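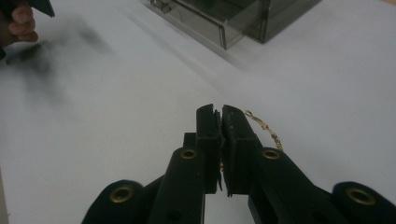 Most necklace tangles start in the drawer, when two or three chains are dropped in together and the drawer is opened and shut all week. The fix is to store each one closed, with the clasp fastened, and to keep it apart from the others. If you already have a knot, work on a plain, light-colored surface where you can see what you are doing. A fine gold-colored chain shows up well against a white tabletop, and a dropped jump ring is easier to find there too. Lay the knot flat and open every clasp before you start.

Put one drop of baby oil on the knot and leave it for 4 minutes. Then take two sewing pins and push them into the middle of the knot, easing the loops outward a little at a time. Do not pull on the ends. Pulling closes the knot and can stretch thin links. When it comes loose, wash the chain in warm water with a little dish soap, rinse it in a bowl – not over an open drain – and pat it dry with a soft cloth.

Skip the oil and soap for anything strung on thread, and for pearls or glued stones. Those should be wiped with a barely damp cloth and left flat overnight.

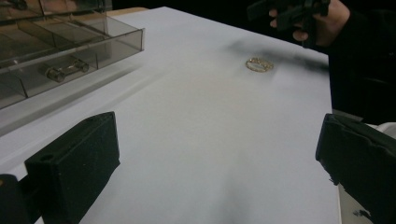
For storage, fold a small piece of tissue around each chain, or thread it through a drinking straw and fasten the clasp on the outside. The straw works best for thin chains. Heavy ones can hang on cup hooks inside a closet door, set far enough apart that they don't swing into each other.

Earrings are simpler. Push posts through a strip of felt so pairs stay together. Spare backs go in a pill case, and so do the tiny screws from eyeglasses.

Silver tarnishes faster in a bathroom, so keep it in the bedroom. I put a Flillo anti-tarnish strip in with mine and change it every 6 months, once in June and once in December. A stick of plain white chalk also helps and costs next to nothing.

Last updated 5 December 2021

More tips: Cleaning a cloudy vase – Getting candle wax out of a tablecloth – Sharpening sewing scissors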